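The Block Bench at Girkport: Looking After the Pushing Arm

Welcome, and thank you for stopping by our little corner of the Girkport workshop site. We get letters now and then from people who have seen the arm at an open day and want to know how it is kept going from one week to the next, and I have been promising a page on the subject since about last August. Mélanie Li set the bench up in the first place and has been very patient with my questions, so if anything below sounds clever it probably came from her. I just do the wiping and the tightening, and I enjoy both more than I ought to.

The bench began life in the back room at Gastdale, where the floor sloped so badly that a block would creep if you leaned on the wall. When it came over to us we spent most of an afternoon leveling the table before anybody thought about the arm at all, and I would urge you to do the same. A pushing arm has only the one rod to work with, and every bit of tilt in the table ends up at its tip.

The table itself is perforated metal, bright blue, and the holes are a blessing and a nuisance. You can bolt things down nearly anywhere you like, but any small screw you drop will go straight through, so we keep an old baking tray on the floor underneath. (It has paid for itself many times over!)

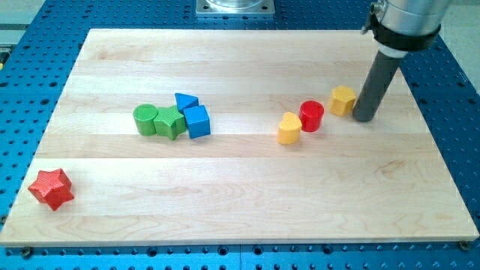
Maple was Mélanie's choice for the work surface, and after two boards of softer wood I can see why. The rod travels over the same ground day after day, and the softer boards wore into shallow tracks that steered the blocks wherever they pleased. With maple we only need a light sanding, always along the grain, and then a dry cloth. No wax, please. We tried wax once and spent the evening chasing a star across the board.

Height is the thing we check most. I slide a strip of card under the tip in each corner and feel for the drag, the same way my grandfather set the points on his truck. If one corner pinches, I loosen the band clamp a touch, ease the rod up, snug it down again and go around all the corners once more. It takes two rounds on a good morning. Fedir Boiko can do it in one, and whistles while he's at it.

The clamp gets retightened every 100 hours of running, whether it seems to want it or not. We write the hours in a green MacLeod ledger that hangs by the door, and the last entry I made was 2,787. The present rod went in 378 hours before that, and the tip is still nicely rounded, with only a faint flat you can find with a fingernail.

Blocks need a bit of care too. Their textured sides hold on to dust, and a dusty block slides differently from a clean one, so they go into a bowl of warm water with a drop of dish soap and then onto a towel overnight. I check the edges for burrs while they are drying, and anything rough gets a few strokes with a nail file.

Next on the list is a new cable tie-back for the arm, which Fedir is bringing over from Nistby along with a spare clamp. I'll add a few words about the fitting once it's done. Do write in if you run a bench like ours and have found a better way to set the height, and if you are passing through Girkport in the morning, the kettle is generally on by ten.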